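**Session 2: Endings in series fiction**

Reading for this session: the last 60 pages of *The Salt Ledger*, book four of the Sitville series. If you have the Ikenon paperback, start at chapter 30.

A closing volume has two jobs. It finishes its own plot, and it pays off promises made in earlier books. Younger readers tend to remember those promises better than adults do, so keep a list as you read.

Terms we will use:

- **Open thread** – a question raised in one book and left for a later one
- **Late turn** – a change of tone in the final quarter
- **Coda** – a short section after the main plot is over

The Sitville books run on jokes for three volumes. In book four the narrator's brother leaves for Aken and the jokes stop. Mark the page where you first noticed the change.
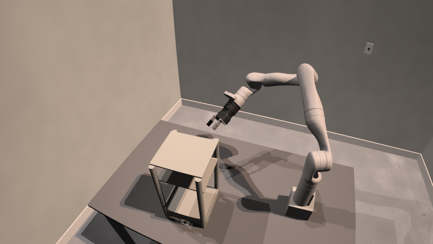 Nerys Skyrme argues that the change comes much earlier, in the ferry chapter of book two, and that readers who call the ending sudden were skimming. She may be right about the ferry. Her case is weaker on the coda, which brings in Captain Debnath with almost no setup.

For next time, write 300 words on one open thread. Say where it starts, where it is picked up again, and whether the ending settles it. Quote at least twice, with page numbers. Do not retell the plot.

Optional: reread the first chapter of book one after you finish. The brother is in it – look at what he packs.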